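**Bellamy arm project — final report, section 4 onward**

Sections 1 to 3 (parts list, wiring, safety checks) were handed in at the midterm and have not changed, apart from the corrected fuse rating in table 2.

## 4. Task

The arm has to pick up a soft item, carry it to the container named in the command, and let go of it inside the rim. Two containers are used: a woven basket with a white liner, and a black crate with mesh panels. They stand side by side against a plain wall. The club rules for the Brenlow round allow any container wider than the open gripper, and both of ours qualify.

We chose two containers that differ in color and surface so that the classifier would not need depth data. Our controller board, the Bamarix, has no spare port for a depth sensor.

## 5. Software

The control program is called Floltari. It runs as a loop with three states:

1. `SEARCH` — sweep the wrist until a container is found
2. `ALIGN` — turn and shift the wrist until the rim is centered
3. `DROP` — lower, open, retract

The first version had a separate state for identifying the container. It was merged into `SEARCH` after we found that the arm often stopped on one container, identified it as the wrong one, and then had to start the whole sweep again. In the merged version the sweep simply continues.

Images come from the wrist camera. Each one is reduced to grayscale, rotated by the wrist angle reported by the servo, and searched for long straight edges. Rotation comes first because the edge filter only looks for lines close to horizontal. Without it, a tilted rim is thrown out and the container is missed.

After a rim is found, the area under it is checked for a repeating pattern. A fine grid means the crate. A coarse weave or a bright smooth area means the basket.

## 6. Test procedure

Each trial started from the same parked position with the item already in the gripper. Picking up was tested separately (section 3.4) and is left out of these results. The target container was set by a shuffled list so that the operator could not favor the easier one. A trial counted as a success only if the item was fully inside the rim with no part hanging over.

We ran 100 trials with the final software. Lights were left on and the blinds were closed for all of them.

## 7. Results

Of the 100 trials, 29 failed. The failures were sorted by the state in which they began.

| State | Failures |
|---|---|
| SEARCH | 20 |
| ALIGN | 6 |
| DROP | 3 |

Most of the `SEARCH` failures happened at steep wrist angles. The angle reported by the servo lags behind the true angle while the wrist is moving, so the image is rotated by the wrong amount. Waiting for the servo to settle before each image would fix this, but it makes the sweep much slower and we ran out of lab time before we could measure by how much.

Glare was the second cause. A bright spot on a dark surface can be read as part of the liner, and the crate is then labeled as the basket. Lowering the exposure helped with glare and hurt the edge search, so the exposure was put back.

The `ALIGN` failures were all small overshoots. In the `DROP` failures the item stuck to one finger pad. New pads are on order.

## 8. Open items

- Log the servo angle and the image time together, with one clock. At present they come from two clocks and have to be matched by hand.
- Test with the containers swapped left to right. All trials used one order, and the classifier may be getting help from position without our knowing it.
- Mask out anything close to the lens before the edge search. Blurred dark shapes in the near field sometimes give a false edge.
- Rewrite the calibration notes. The August version still describes the old wrist bracket.

The wrist camera view below is typical of the tilt that the rotation step has to handle, with the basket on the left and the crate on the right.

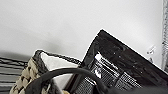 Dennis Parsons wrote back that the swap test should come before the clock work, as it needs no new code, and that he would not trust the split between the failure types until it had been run. He also asked for the shuffled target list to be attached to the report.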